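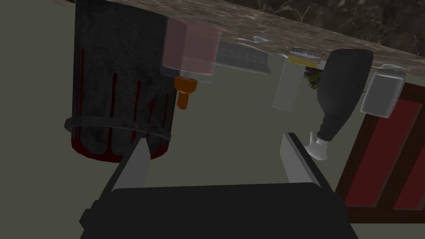
3.2 Shared kitchens and the labelling of food

Households in the Prallurley sample were asked to keep a diary of every item that went missing from a shared kitchen. They took to this with some zeal. The diaries hold 2585 entries, of which milk accounts for the largest share and grievance for most of the word count.

Labels did less than their authors hoped. A plain name on a lid was linked to a small fall in losses, while longer notes, including one that ran to both sides of a card and cited the tenancy agreement, were linked to a small rise. We do not claim that the notes caused the thefts, though several diarists came to suspect it. Tsang reports much the same pattern in student halls, with cheese in place of milk.

Figure 4. Kitchen worktop.

The Hastholm households, 100 in all, offer a useful contrast. They pooled their staples from the outset and kept no labels, and their diaries are short to the point of rudeness. Entries peak in December, when guests arrive and the good biscuits come out. One household returned a blank diary with a ring on the cover from a mug. We have coded this as no loss, with the mild worry that the diary's owner had simply stopped looking in the cupboard.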